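Home | Services | Rate Updates | FAQ | Contact

Fuel and Delivery Surcharges: Frequently Asked Questions

Kanorton delivers dry goods, paper supplies and kitchen basics to small businesses in the Valderrama area. Since the surcharge went on in August we have had a lot of calls about it. These are the questions that come up most.

Why is there a surcharge on my invoice?
Diesel costs more than it did when we set our base delivery rates. We decided to leave the base rates alone and list the extra fuel cost on its own line. When fuel comes down, the line gets smaller or goes away.

How is it calculated?
We look at what we paid per gallon over the previous month and compare it with the price built into our base rate. The difference is spread over the miles on each route. Your share depends on your route and the number of stops you had. It does not depend on how much you ordered.

What is the surcharge right now?
It is $2 per stop on the in-town routes. The Himis route is longer, so the surcharge there is higher. The exact amount is printed on your invoice above the tax line.

Does it apply to every order?
No. Orders over $100 on the in-town routes are exempt. So are pickups at our dock, whatever the size.

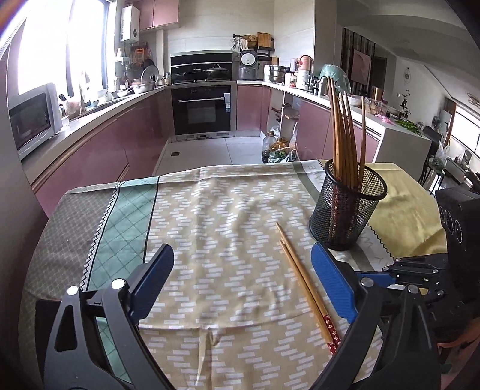
Can I combine orders to avoid paying twice?
Yes. If you usually order two times a week, call us and we will move you to one larger drop. Many of our restaurant and cafe accounts have already done this. You can also share a stop with a neighboring business, as long as both orders go to the same door and one person signs for them. Each business still gets its own invoice.

Did product prices go up too?
Some did. Our suppliers pay for fuel as well, and several of them have passed it along. Paper goods and cooking oil have moved the most. We print the old and new price side by side on the order sheet for one month after any change, so you can see what happened before you reorder.

Can I lock in a price?
On some items. The Pultater price hold keeps your case price the same for 17 weeks if you commit to a regular quantity. It covers the item price only. The surcharge is figured separately and can still change during the hold. If you need to cut your quantity partway through, you go back to the current list price from that point on, with no penalty on what you already received.

How will I hear about a change in the surcharge?
We post it under Rate Updates and print it at the bottom of your last invoice for the month. A new amount always starts with the first delivery of the next month. We don't change it in the middle of a billing period.

I think I was charged by mistake. What do I do?
Have your invoice number ready and call the billing desk. Ask for Sakda Jaidee. Most mistakes are exempt orders that were split across two trucks and billed as separate stops. Those are corrected the same day, and the credit shows up on your next invoice. Please don't short-pay the invoice while you wait, as the system will mark the account past due.

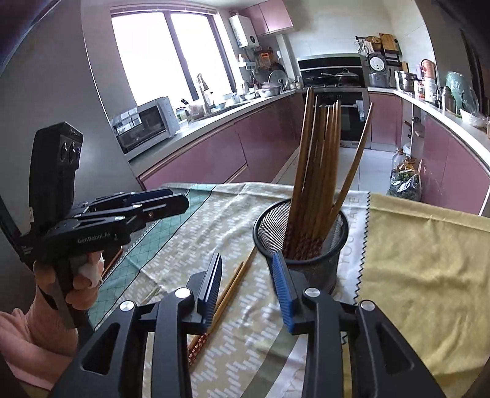 Can I pass the surcharge on to my own customers?
That is up to you. Some of our accounts add a small line to the check or receipt, and others have raised a few menu prices. If you add a separate fee, post it where customers will see it before they pay. Check with your city or county office about any rules on how fees must be shown.

My business is having trouble keeping up with costs. Can you help?
Call before the invoice is due. Kumaresan Acharya handles payment terms and can set up a split payment for accounts in good standing. He can also go over your order history with you and look for lower-cost substitutes. There is no charge for that.

Will the surcharge be permanent?
We don't plan for it to be. We review it at the end of every month. If our fuel cost drops back to the level in the base rate, the line comes off the next invoice.

Is the surcharge taxable?
It depends on where you take delivery. Any tax we are required to collect is shown separately.

Related
Reading Your Invoice
Holiday Delivery Schedule
Price Hold Terms
Dock Pickup Hours
Changes to the Himis Route

Contact the billing desk | © Kanorton. All rights reserved. | Back to top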